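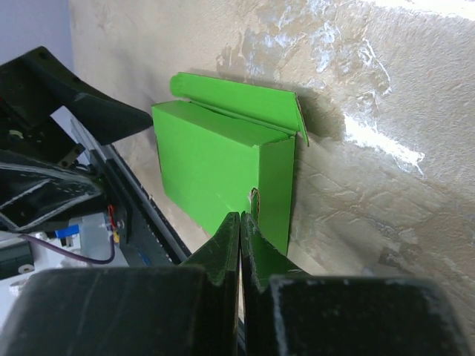

Ticket 2357 — Toft cell, right arm closing on cartons off-centre

Status: open again. The right arm on the Toft cell has started shoving cartons when it ought to be picking them up. It comes in low, closes a touch to one side, and the carton turns a few degrees before the grip takes hold. The wrist camera view attached was saved while I had the jaws parked in front of the green test carton, lid up, against the plaster. Look at the lower right of the front face, where a bit of card sticks out and shows its brown edge. I am not blaming the arm for that without proof, but I would like it noted that one fingertip was sitting right in front of the lower part of the box at the time. Both fingertips are scuffed as well, and the left one has chips along its edges.

Raised by: Eyvindur Oddsson
Site: Tredden, back bay
Priority: was low, now medium, after the morning shift found out

First look, 07:40
Restarted the controller. I know. It has to go in the log or someone upstairs asks whether I tried it. No change.

Ran the empty open and close cycle. Jaws meet where they should and there is no grinding. Ran it again with a carton and got the same sideways nudge. So the gripper is fine on its own and goes wrong in company, like several people I have worked with.

Second look, 08:25
Checked the tool offset against the sheet taped inside the cabinet door. The sheet says one thing, the controller says another, and the difference is 3 mm across the jaws. The sheet is in Dranell's handwriting style, meaning capitals and no date. Rang Dranell support. They agree the sheet is theirs and that the controller value is not.

Put the sheet value in. Picks improved straight away, though the carton still turned a little on closing.

Third look, 09:50
Took both fingertips off. The right one had been done up with one bolt tight and the other finger-loose, so it leaned when it met any resistance. Cleaned the seats, refitted both tips, tightened the bolts evenly and put paint marks across the heads. If the marks stop lining up, please tell me before reaching for a spanner.

I did not file the chips off the left tip. It would look nicer and grip worse. A new pair is on order from Tandgate, who quote April, without saying which part of it.

Test run, 10:30
54 picks with plain cartons at half speed. 51 clean, 3 turned slightly and were still placed in the tray. All three came from the far side of the shelf, where the left arm has to hold off and the right arm comes in at its longest reach. I have pulled that approach point back a little and will run the same batch again after lunch.

Notes for whoever has the cell next

Leave it at half speed until the second batch is through. The dial goes higher, yes.

Shut the carton lids before a run. An open lid is fine for setting up, but the pick program assumes a closed top and will not thank you.

Purple cable by the left arm: I have not touched it and would prefer that it stayed that way. If you do have to move it, send the arm slowly through its whole travel afterwards and watch the loop.

If the offset changes back by itself, do not correct it. Save the controller log first, then ring me. Somebody or something loaded the old value once already, and my money is on the backup that loads when the cabinet is switched off at the wall.

Update, 14:15
Second batch done, same count, no turned cartons. Switched the cabinet off at the wall to see what would happen. The offset went back to the wrong value. Log saved and sent to Dranell with a request for a corrected backup file. Ticket stays open until that arrives. Until then there is tape over the wall switch, and I would be grateful if it was still there tomorrow.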